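We use cookies to improve your visit. By continuing you accept our cookie policy. Accept | Manage

MEDIA RELEASE
2026-04-16

Clorkivex opens equipment planning program for aged care and hotel laundries

Clorkivex today announced Danko, a planning program for organisations which want to buy robots for laundry and room work but do not yet have a clear budget for it. The program starts with 25 places and is open to aged care providers, small hotels and commercial laundries.

Participants will receive a site visit, a written list of tasks ranked by difficulty, and a purchase plan covering six years. The plan includes the price of the machine, floor changes, power supply, service contracts, spare grippers and the hours that staff will spend in training. Clorkivex does not take commission from any manufacturer.

“Many of our clients come with a quotation for one machine and they ask us if the price is fair,” said Marcela Šimek, managing director of Clorkivex. “I cannot answer this before I know what the machine should pick up, how often, and who will look after it in the third year. The quotation is usually the easy part.”

The program was prepared after a review of 142 purchase requests received by the company. In 324 separate line items the reviewers found costs that were entered twice or placed in the wrong year – most often batteries, software licences and end-of-arm tools. Clorkivex has now organised its budget template so that these items have their own rows.

Handling of soft goods is a separate chapter in each plan. Shirts, sheets and towels change their shape each time they are put down, and a tool that is good with boxes can be slow with cloth.

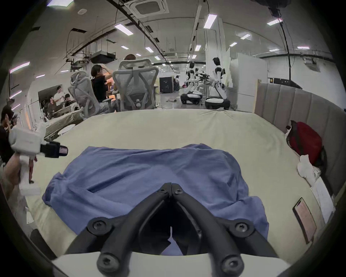 Nhàn Bạch, who leads task assessment, recommends that buyers keep part of the first-year budget unspent until the trial at their own site is finished. “Please bring your own linen to the trial,” she said. “Fabric from the supplier's showroom is not the same as fabric which was washed many times.”

The laundry operator Dritano is the first confirmed participant. Its plan will be completed in September.

Applications are accepted through the Clorkivex office. The fee depends on the number of sites and is quoted before the visit.

Media contact: Matúš Hubáček, Clorkivex Communications

Shares: 6
© 2026 Clorkivex. All rights reserved. | Contact | Back to top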